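4.2 Crumb moisture and the words people use for toast

By the second round of tastings we had a problem we were delighted to have. Our 161 participants did not agree on what "done" meant, and the more we asked, the richer the disagreement became. The Ostetti loaf, a plain brown tin bread, drew the word "crisp" from people who had marked it pale on the colour card, while the darker Csonka rye was called "soft" by some of the same tasters. Colour, in other words, was doing far less of the work than the literature on browning had led us to expect.

We had begun the study with the usual colour chart of 57 shades, borrowed from paint matching and trimmed at both ends. Participants were asked to point to the shade they would like at breakfast, then to eat a piece and describe it in their own words. We did not supply a list of terms at this stage. This made the coding slow (two of us went through 800 separate comments by hand, in April, with the windows open) but it gave us a vocabulary we could never have written ourselves. "Squeaky" turned up again and again. So did "papery", which we had assumed was a fault and which a good many tasters plainly enjoyed.

What ties these words together, we believe, is the contrast between the surface and the middle of the slice. A thick slice with a damp centre can carry a very dark crust and still be described as gentle. A thin slice dries right through, and even at a light shade it is heard as much as tasted. Sound came up in the comments so often that we added a question about it for the third round -- a late change to the protocol, and one of the most rewarding.

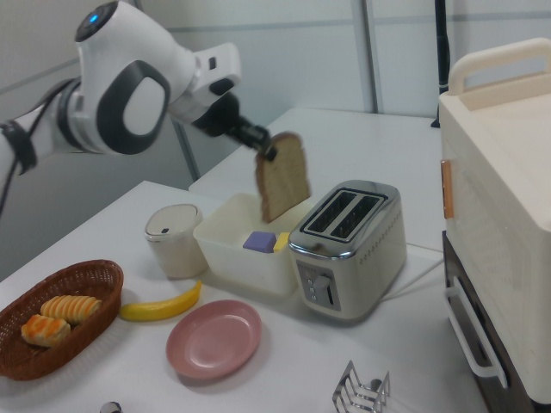
Figure 3. Slice of brown bread and two-slot toaster.

Máté Vida objects that sound and dryness cannot be pulled apart in this way, and that a taster who says "squeaky" may simply be reporting the age of the loaf. In his view a day-old bread will always win on crunch, whatever its thickness, and our sliced samples were bound to favour it. We take the point seriously. Loaf age was recorded for every sample, and when we compare only loaves baked on the same morning the gap between thick and thin slices narrows, though it does not close.

The Omelero sourdough is the most interesting case. Its large holes mean that two neighbouring slices may behave quite differently, and tasters noticed. Several gave one piece a high score for flavour and the next a low one, with comments such as "all crust, no bread". We had planned to drop this loaf as too uneven. We are very glad we kept it, as it let us look at crumb structure with the recipe held constant.

Butter complicates matters further. Spread at once, it softens the surface and the sound words nearly vanish from the comments; spread after a short rest, it sits on top and the favourite term becomes "rich". Colour preferences shift as well, with buttered samples chosen a shade or two darker. We return to this in Section 5, where the Multero white loaf, eaten plain by one group and buttered by the other, is treated on its own.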